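Routeur 4G Makel + forfait Skusance : mon avis après l'hiver

Publié le 8 avril 2021

Vite fait parce que j'ai promis une mise à jour et que je repousse depuis trois semaines. Donc : le routeur 4G Makel, vendu avec l'abonnement maison de Skusance. Installé en décembre, tourne depuis. ADSL résilié entre-temps (3 Mbit/s les bons jours, aucun regret).
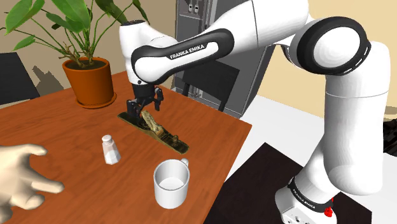
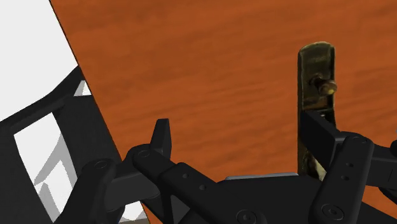
La table, deux vues. Veinage bien visible.

Le contexte

Maison en fond de vallée, fibre annoncée puis repoussée puis annoncée à nouveau. Deux personnes en télétravail. Un ado. J'avais le choix entre Skusance et Hestari, les deux captent chez moi, Hestari un peu moins bien à l'étage. Hestari proposait sa propre box, plafonnée en données. Skusance annonce « illimité », avec une petite étoile. J'y reviens.

Commande

Passée chez Zieliński, la boutique du centre, pas en ligne. Même prix, et ils activent la SIM devant vous. Vingt minutes en tout dont quinze à attendre que leur logiciel veuille bien. Pièce d'identité, RIB, c'est tout. Engagement douze mois, le routeur est en location, à rendre en fin de contrat avec son alim et le câble réseau. Gardez le carton.

Mise en route

Simple. SIM dans la fente (sens indiqué dessous, mal), alim, on attend que la diode passe au fixe. L'interface est en français à 80 %, le reste en anglais, et une page de réglages APN où les deux se mélangent dans la même phrase. Mot de passe wifi sur l'étiquette. Changez-le, changez aussi celui de l'administration qui est le même pour tout le monde.

Mise à jour du micrologiciel proposée tout de suite. Faites-la. Avant, la liaison tombait toutes les deux heures chez moi, après plus rien pendant une semaine.

L'emplacement, c'est la moitié du boulot. Dans le salon : deux barres. Sur le rebord de la fenêtre de l'étage, côté relais : quatre. J'ai tiré un câble Ethernet dans la cage d'escalier, c'est moche, ça marche.

Débits

Le matin avant huit heures, très bien. 60 à 70 en descente, 20 en montée. En journée ça se tient, visio sans souci, même à deux. Le soir c'est une autre histoire : entre 20 h et 22 h 30 on tombe à 8 ou 10, parfois 5 pendant les vacances scolaires. Le relais est partagé avec tout le village et ça se sent. Un film en HD passe. Deux, non.

Le latence par contre, correcte tout le temps. 40 ms, un peu plus le soir. L'ado joue et ne râle pas, ou râle pour d'autres raisons.

Particularité : le routeur adore s'accrocher à la bande 900, qui porte loin mais qui rame. Il faut aller dans Réseau > Avancé > Bandes et la décocher à la main. Le réglage saute à chaque coupure de courant. À chaque. J'ai fini par noter la manip sur un post-it collé dessus.

L'étoile de l'illimité

Page 4 des conditions : « usage raisonnable ». Pas de chiffre. J'ai demandé au service client, trois réponses différentes en trois appels. Ce que je peux dire : en janvier on a consommé 376 Go d'après le compteur de l'espace client, et aucun bridage constaté. En février j'ai sauvegardé tous les disques en ligne, 1235 Go. Là, SMS le 26 du mois, « votre consommation est atypique », et débit à 2 Mbit/s jusqu'au 1er. Donc la limite est quelque part entre les deux, débrouillez-vous avec ça.

Je ne trouve pas ça scandaleux en soi. Un relais se partage. Mais qu'ils écrivent le chiffre ! Hestari l'écrit, lui, et du coup on sait pour quoi on signe.

Le matériel

Wifi moyen. Passe un mur, pas deux. J'ai rebranché mon vieux point d'accès derrière et coupé le wifi du Makel, beaucoup mieux. Deux ports Ethernet seulement, donc petit switch à prévoir. Deux prises pour antenne externe sous un cache -- pas essayé, le cache est pénible à enlever et j'avais peur de casser un truc loué.

Chauffe un peu. Pas de ventilateur, silence complet. La diode bleue est beaucoup trop forte, scotch noir dessus dès le premier soir, et pas d'option pour l'éteindre dans les menus (j'ai cherché longtemps).

Pas d'IPv4 publique. Si vous hébergez quelque chose chez vous, caméra, NAS, c'est mort sans bidouille. Skusance vend une IP fixe en option mais seulement aux comptes pro.

Service client

Correct par chat, pénible au téléphone. Attente courte pourtant. Le souci c'est qu'ils lisent une fiche et que la fiche a été écrite pour la version d'avant du routeur, les menus ne correspondent pas. Numéro de dossier à chaque fois, le mien finit par 1808, je le connais par coeur maintenant. Après l'histoire du bridage ils m'ont fait un geste de cinq euros. Bon.

Une panne réelle en quatre mois, relais à terre une matinée entière, prévenu par SMS... une fois que c'était réparé.

Facture

29,90 par mois, location comprise. Plus les frais de mise en service, 19 euros, qui n'étaient pas sur l'affiche de la boutique mais bien sur le contrat. Lisez le contrat. Prélèvement le 5. La facture détaillée n'est gratuite qu'en PDF.

Pour

Débit en journée
Latence stable
Installation en boutique, rapide
Silencieux

Contre

Soirées chargées
« Illimité » sans chiffre
Choix des bandes perdu à chaque coupure
Wifi faiblard
Diode

Note : 6,5/10. J'aurais mis 7,5 sans l'affaire de février.

À qui je le conseille : ADSL pourri, pas de fibre avant un an, relais Skusance en vue directe. Testez d'abord avec une carte prépayée dans un téléphone, le soir, pas à midi. Si vous avez déjà 15 Mbit/s stables en filaire, restez où vous êtes.

Edit : on me demande en commentaire si le routeur est débloqué. Non. Essayé avec une SIM Hestari, refusée, message d'erreur en anglais.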